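Kids' Corner | Robots & Coding

How Do You Teach a Robot to Use a Coat Rack?

Hanging up a hat is easy for you. You don't even think about it! For a robot, it's a giant puzzle. Where is the hook? How hard should it squeeze? When should it let go?

The students in the Polonico robot club love puzzles like that. Their new project is called Trimier, and it starts with people doing the chore themselves. They pick up a piece of cloth with a gripper – a tool with 2 fingers that pinch together – and carry it to the rack. Cameras record each try. Then a computer studies the recordings and hunts for patterns, a bit like you learning a dance by watching it over and over.

One try isn't enough, and neither are 40. Since September the club has saved 2,963 tries, and 947 of them are just for the coat rack! Some are messy, and those get saved too. Cloth is floppy and never folds the same way twice, so the computer needs to see lots of different wrinkles.

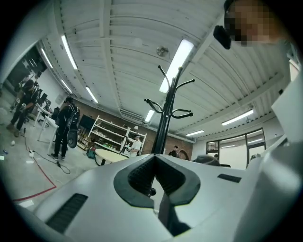
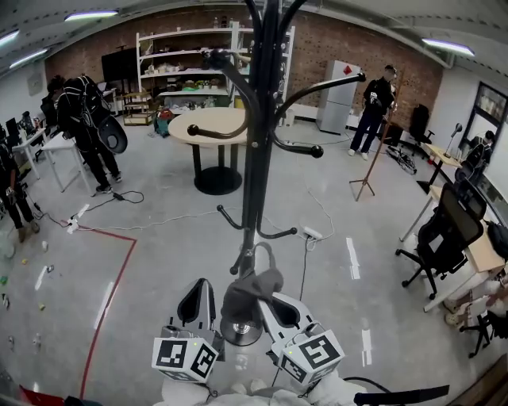 The gray cloth and the coat rack, from two more cameras: 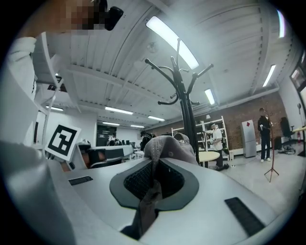
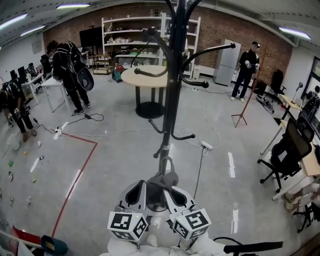 Can a robot learn a chore from just one try?

Usually it needs many. With only one try to copy, a robot can get stuck as soon as the hook or the cloth is in a new spot.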